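Why does a square go wobbly?
By Floarea Rusu
March 22, 2018

Have you ever made a square out of sticks and then watched it lean over like a tired horse? I have, loads of times! When I was six I built a rabbit house that way, and it was flat by teatime.

You can find out why with a few thin sticks of light wood and a clear table.
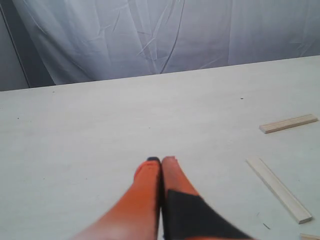 Start with just three sticks and join them at the ends to make a triangle. Now push one corner. Nothing much happens, does it? The sides can't swing round without one of them getting longer or shorter, and sticks don't do that.

A square is different. Push it sideways and all four corners can turn a bit, like little hinges, until you've got a squashed diamond.

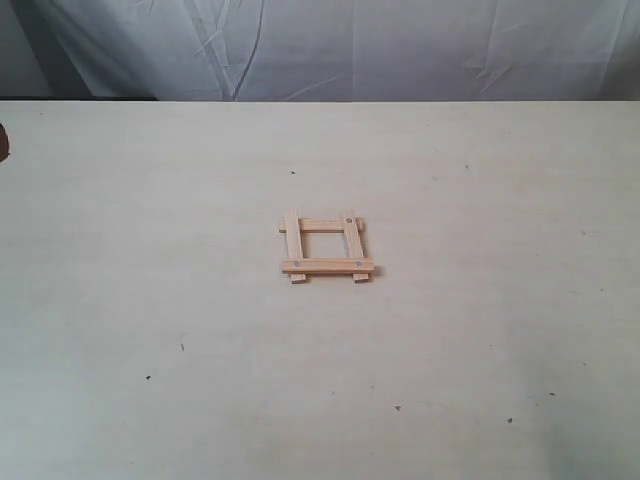 Builders have known about this wobble for ages — and they have clever ways of stopping it. One is to let the pieces cross over each other, with the ends poking out a little past every corner, so there's plenty of wood to fix together. Another is to add one more stick from corner to corner. Count your triangles now (there are two!) and give it a push.

Look for triangles next time you pass a gate or a crane.

More to read
Why do bridges hum?
The barn at Sketthorpe
How glue sticks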